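# Keeping the Parnon Cell Alive: Term Report

## 3. Setup and upkeep

We inherited the two-arm cell in July, along with a binder labeled "Steyn maintenance notes" that held one page. The page said to check the fingers. We have since written the other 33, which brings the binder to 34 pages, most of them about the fingers.

The task is office filing. The arms handle thin plastic sheets, a red A4 folder and a white holder with a metal clip. It sounds easy until you remember that a plastic sheet has opinions of its own and hardly any thickness.

Our daily routine goes like this:

- Home both arms, then check that each cable still has slack at full wrist rotation.
- Wipe the finger faces with a dry cloth.
- Close the left gripper on a feeler gauge and write the reading in the Finditz log.
- Run the Hosano calibration script, and run it again when it fails the first time.

Grip force was the long fight. At the factory setting the fingers creased every sheet. Much lower and the sheet slid out halfway through the lift. We settled on a value of 412 in the controller's own units, which the manual declines to define.

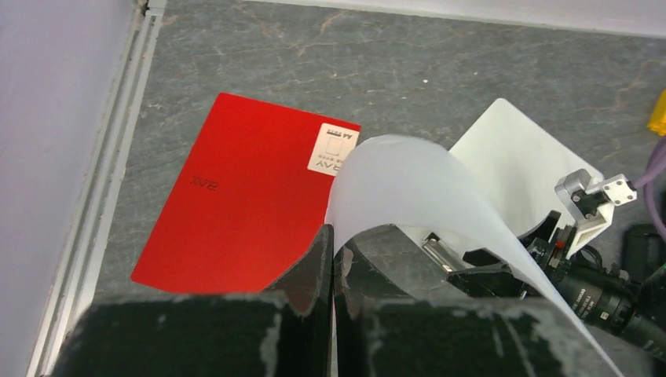 *Fig. 4. Wrist view, with a translucent sheet pinched between the fingers and arched over the work surface. Note the scuffs on both fingers.*

Finger wear turned out to matter more than force. The log covers 3,276 grips, and most of the drops come from the stretch before we started checking alignment. If one tip sits slightly forward of the other, the sheet twists on the way up. Loosening both finger screws, closing the jaws on a flat shim and tightening again fixes it in a few minutes — less if you haven't lost the shim.

We now realign every 200 grips. The scuffed pads stay on until the gauge reading drifts, as the spare set is for the final demo and we only have the one.

## 4. Still open

The second arm's wrist cable rubs when the elbow is low. We rerouted it twice and it rubs in a new place each time. A longer cable is on order.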